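At the Hakus open day in June, the promise was a home robot by the time my kids leave school. The work on show was glasses.

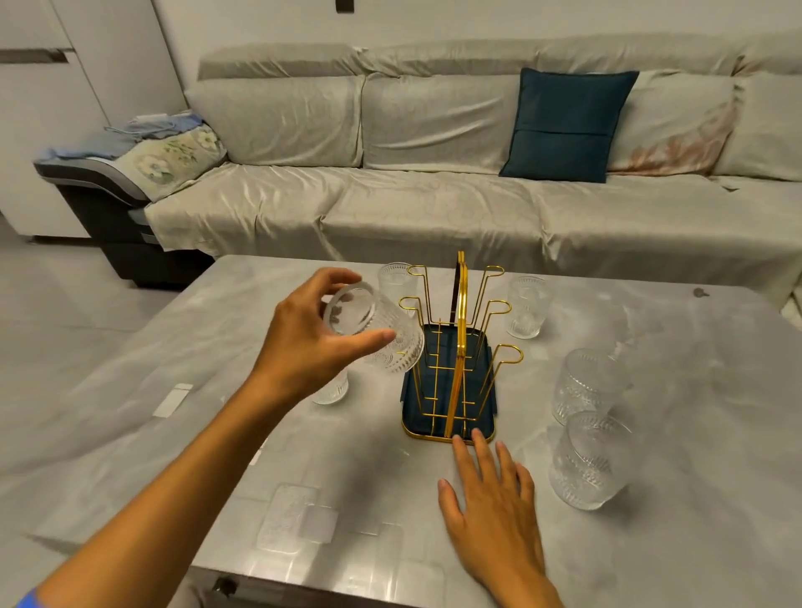
Stelport Home Robotics Desk

Siiri Žukauskas calls it teaching by hand: a person handles the cups, the robot learns later. Much later, I suspect.
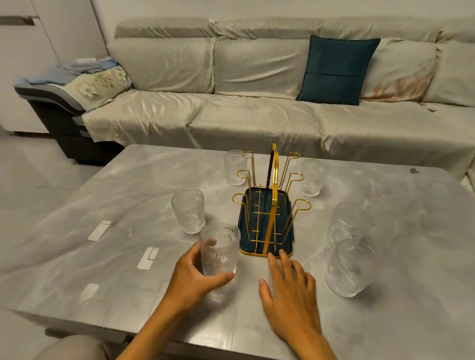 What the machine gets

Footage, she says, and lots of it. I asked for a success rate - she offered coffee.

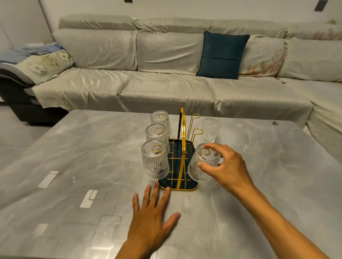
One hand on a glass, one on the table, at Hakus.

Filed under: Robots & Work
© Stelport | Contact | Back to top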